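Chapter 2
The School That Has to Fit Everyone 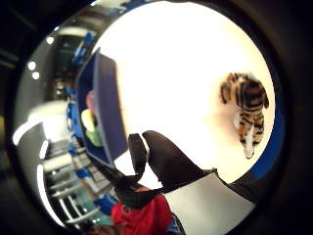 Plullard Maluleke

Every school is designed for an average pupil, a person no teacher has ever met. The architect must still find this child a coat peg.

Consider Drosau Primary, planned for 1,230 pupils on a site that the council described as generous and the surveyor described as a slope. The first drawings gave each classroom a floor area of 55 square metres and put the stairs where everyone would meet at lunchtime. The second drawings moved the stairs.

In this chapter we follow the Drosau scheme from brief to building, and set it beside the older school at Zarncombe, where the corridors are wide, the hall is cold and the staff refuse to leave. We begin with circulation, the trade's word for walking about. Before reading on, sketch the route from your own first classroom to the dining hall, and mark each door on it.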